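Re: [home-automation] Are we anywhere near a machine that tidies up?
August 2026

Earlier on the list it was written:

> My sister's nursery asked me whether they could buy something to put
> the blocks away at the end of the day. I said no, but then I saw the
> Ferri brochure and wondered if I was out of date. Has anyone tried it
> with real clutter?

You're not out of date. I spent 2 days at the Nument workshop in June and came home with much the same answer. They work on small wooden blocks because everyone has them and they don't break.
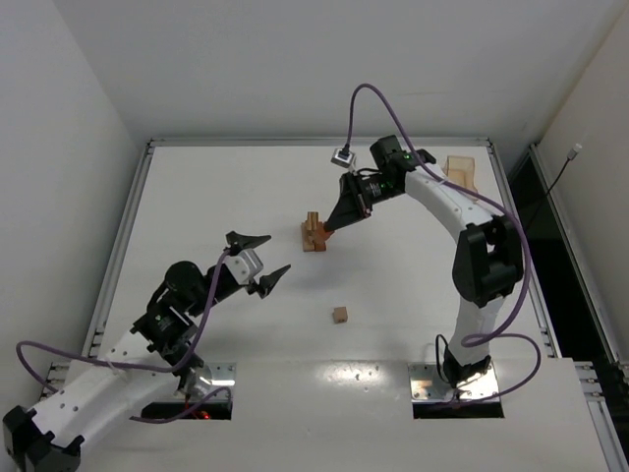

The trouble with tidying is that it is several jobs run together. The machine has to find the thing, decide which way round to hold it, pick it up without knocking its neighbour, and put it somewhere sensible. A child of 4 does all that while talking. On the day I kept notes, their best run of single blocks was 9 without a person stepping in, and I thought that was good going.

Blocks touching each other are harder. If one leans on another or covers half of it, the machine has to work out where the first ends. Pale wood on pale wood doesn't help.
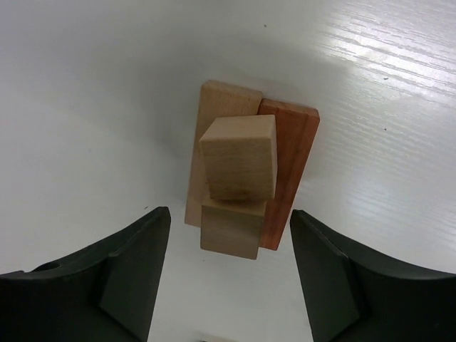
Toltomari
List moderator, Ruvevari Home Automation list

I would treat the brochure with care. It says "handles everyday objects", and I couldn't find a list of which ones. Ask Ferri for that before anything else, and ask how long a box of 70 mixed pieces takes from start to finish, with the stoppages left in.

For shop-floor work, where the same part turns up in the same spot, I'd be more hopeful. A nursery floor at going-home time is a long way from that. Your sister should keep her baskets and low shelves for now.

If anyone has had a Ferri unit on trial, please post what it dropped as well as what it picked up.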